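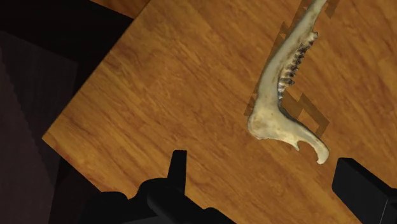 Protmont Simulation Support Desk

Ticket 198: Trunance trial, room pack, jawbone pick
Opened by: Elias Smadi
Status: open, waiting on reply

First off, the January build is a joy to work with! We load the tabletop room with the Franka arm and it comes up clean every time, and swapping objects on the table takes no effort at all. My trouble is with the grasp planner. When the target is the jawbone, it returns "no valid grasp" on most seeds. The bowl plans fine with the same settings.

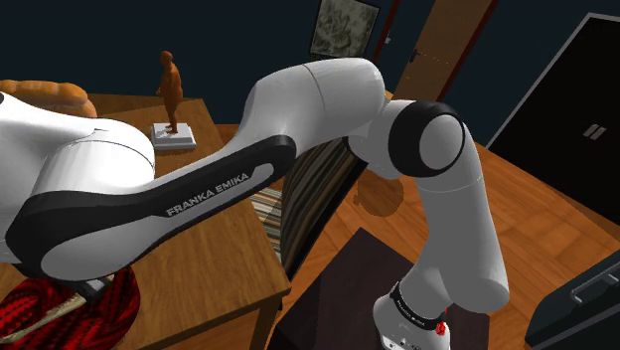
Tried so far:
- Raised the planner sample limit to 1,000. Slower, same error.
- Cleared the mesh cache and reloaded the room. No change.
- Turned off soft shadows, just in case. No change, and I turned them back on — they look great.

Reply from Hafþórsson, Protmont:
Thanks for the careful notes. Please check the collision shape on the bone. If it says "hull", the hook and the inside of the bend get filled in, and the planner sees one fat lump. Set it to "parts" and rerun.

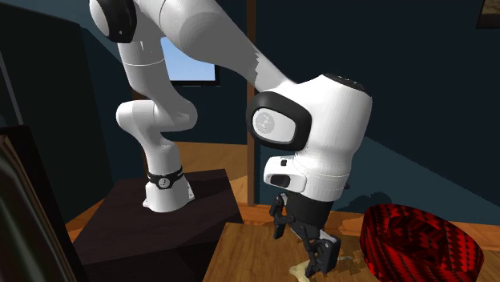 Elias again. It was on "hull". With "parts" I get valid grasps on all 3 of the seeds I had saved, and planning is quick again — very happy with that. One leftover: the setting goes back to "hull" when I reopen the project. Can it be stored with the room? Our Briltudbridge group would like to start the long batch on this pack, and I'd rather not set it by hand each time.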